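Protokoll der Mieterversammlung Flurnulness, Mai
Ort: Gemeinschaftsraum im Erdgeschoss

TOP 1 Protokoll der letzten Sitzung

Das Protokoll wird mit einer Änderung genehmigt. Der Satz "Die Hausverwaltung sagt eine Lösung bis zum Frühjahr zu" wird ersetzt durch "Die Hausverwaltung stellt eine Lösung in Aussicht". Eine Zusage liegt bis heute nicht schriftlich vor.

TOP 2 Heizkostenabrechnung

Die Firma Lamov hat die Abrechnung nachgereicht. Mehrere Anwesende bezweifeln, dass die Werte aus dem Keller stimmen. Der Verbrauch der Nordseite soll gesunken sein, obwohl dort im Winter durchgehend geheizt wurde. Lamov führt das auf "geändertes Nutzerverhalten" zurück. Die Versammlung hält diese Erklärung für unzureichend und verlangt die Ablesebelege.

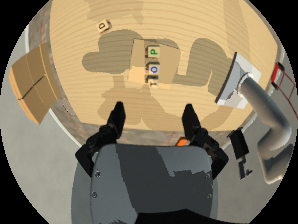 Strittig bleibt die Pauschale von 400 Euro für die Wartung der Messgeräte. Im Vertrag ist sie nicht zu finden, jedenfalls nicht in der Fassung, die den Mietparteien vorliegt. Auf die Nachfrage vom Winter kam keine Antwort. Beschluss: Die Pauschale wird bis zur Klärung nur unter Vorbehalt gezahlt. Einstimmig angenommen.

TOP 3 Angebot Skatano (Funkzähler)

Skatano bietet den Austausch aller Zähler gegen Funkgeräte an und verspricht eine Ersparnis von etwa 1.000 Euro im Jahr für das gesamte Haus. Worauf die Zahl beruht, geht aus dem Angebot nicht hervor. Die beigelegte Vergleichsrechnung bezieht sich auf einen Neubau. Unklar ist ferner, wer die Daten speichert und was nach Ablauf der Vertragslaufzeit von 8 Jahren mit den Geräten geschieht. 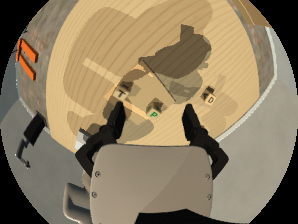 Ein Mitglied spricht sich trotzdem für das Angebot aus, weil das Ablesen in den Wohnungen entfiele. Dagegen wird eingewandt, dass der Termin ohnehin nur einmal jährlich stattfindet. Beschluss: Keine Zustimmung ohne nachvollziehbare Berechnung. Angenommen bei 2 Enthaltungen.

TOP 4 Treppenhausreinigung

Kahraman reinigt seit dem Wechsel laut Aushang wöchentlich. Im obersten Stock hat man davon wenig bemerkt. Die Hausverwaltung verweist auf die abgezeichneten Listen. Die Listen hängen allerdings im Erdgeschoss und sind durchgehend mit demselben Stift und offenbar in einem Zug ausgefüllt. Ab sofort notieren die Mietparteien der oberen Stockwerke selbst, wann geputzt wurde.

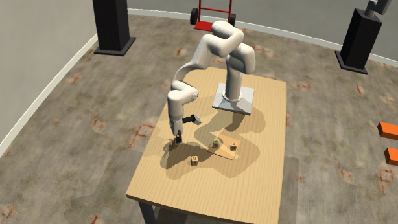 Weißer Roboterarm auf hellem Holztisch

TOP 5 Verschiedenes

Die Kellertür schließt wieder nicht. Es ist die dritte Meldung. Der Fahrradraum soll "zeitnah" neu geordnet werden, ein Termin wurde auch diesmal nicht genannt.

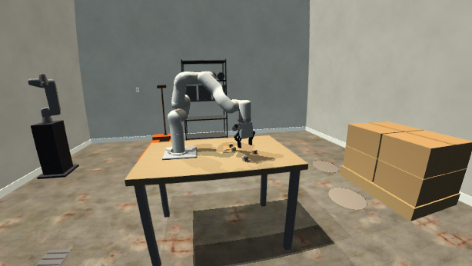 Zuletzt geändert: Mai, 21:40 Uhr

Nachtrag zu TOP 2: Lamov hat den Eingang des Schreibens bestätigt. Belege waren nicht beigefügt. Die Versammlung kommt nach Eingang der Unterlagen erneut zusammen, spätestens vor der nächsten Abschlagszahlung. Einwände gegen dieses Protokoll bitte schriftlich in den Briefkasten der Mietervertretung.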